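Finger tendon re-tension on the Cindum hand, what's your interval?

rcrabtree
Joined: May
Posts: 232

Finally got our index finger tracking properly again and I'm so happy I had to post! It had been lagging the other fingers on every close, worse in the afternoons. I backed the tensioner off completely, re-seated the tendon, brought it up 5 clicks, then re-ran the zero with the hand open. Night and day.

We test on the breakfast table (toaster, red mug, blue mug, bread on a plate) because the mug handles show up a lazy finger right away. Table height stays locked between runs, otherwise the arm offsets are junk.

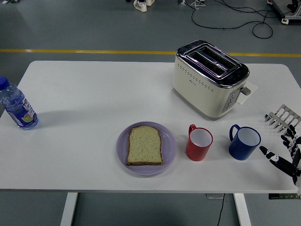 Yvonne Cropper: Five clicks sounds like a lot to me. We do two, cycle the hand 400 times, then add one more if it needs it. Love the mug test though, stealing that.

rcrabtree
Two wasn't enough on ours, it went slack before lunch. But I didn't cycle in between, so fair point!

bbunting_plundside
Disagree with both of you, sorry. Clicks mean nothing if the tendon is stretched. We swap at 2,000 cycles no matter how it feels and hardly ever touch the tensioner.

Yvonne Cropper
That's a lot of tendons, Barry. Ours go way past that and still zero fine.

bbunting_plundside
They zero fine until they snap inside the knuckle. Ask me how long that takes to fish out.

rcrabtree
OK, I'll log the zero offset every morning and swap when it starts drifting. Does anyone have the part number for the short tendon? The Climmont sheet only lists the long one.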